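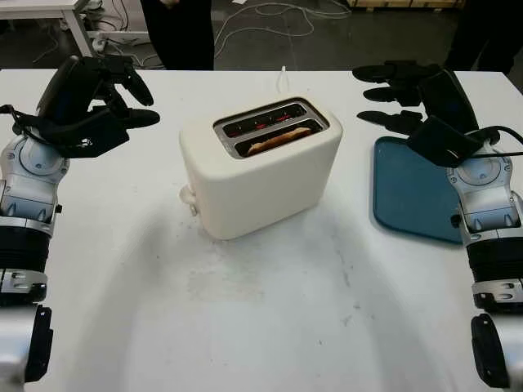 Toaster station, bread in the front slot, both hands at standby.

Print this page | E-mail this page

17 June 2026 - open day, Villurcombe workshop

Doors at 10. Two groups through before lunch, the Kultville college lot first and then the Mridha people. The Virnell visitors have moved to July.

Ran the toast demo for both groups. Sequence as per the sheet: bread in, lever down, wait, lift out, onto the blue tray. The waiting is the dull part for visitors, so I used it to talk about the fingers and the wrist cabling. Most of the questions were about force on the bread. I said we set it by trial and went through a lot of loaves doing it.

First group: clean run, slice on the tray. Second group: right hand picked up the slice but let go early and it landed half on the tray, half on the table. Log line 1553 has the grip value dropping before the arm had finished lowering. Looks like the release is keyed to the timer and not to arm height. Needs fixing before July.

Other notes:

- Browning dial was left where the morning test had it. Colour was fine, don't touch it.
- White toaster on a white table is still hard on the vision side. Slot edges found on the second try both times. The metal top plate helps when the lights are even. Try a grey mat under it.
- Tray position drifts when people lean on the table. Put tape at the corners.
- Cables on the floor behind the station want tidying before the next lot come through. One visitor caught a foot, no harm done.
- Wipe the table between groups. Crumbs.

Handout count at close: 275 printed, one box not opened. Keep it for July.

Left arm did nothing all day except hold its pose. A couple of people asked what it was for. Working on the lever press with it next week - if that goes well it can be part of the July run.

Comments (2) | Shares (2)

This site uses cookies. By continuing to browse you accept our cookie policy.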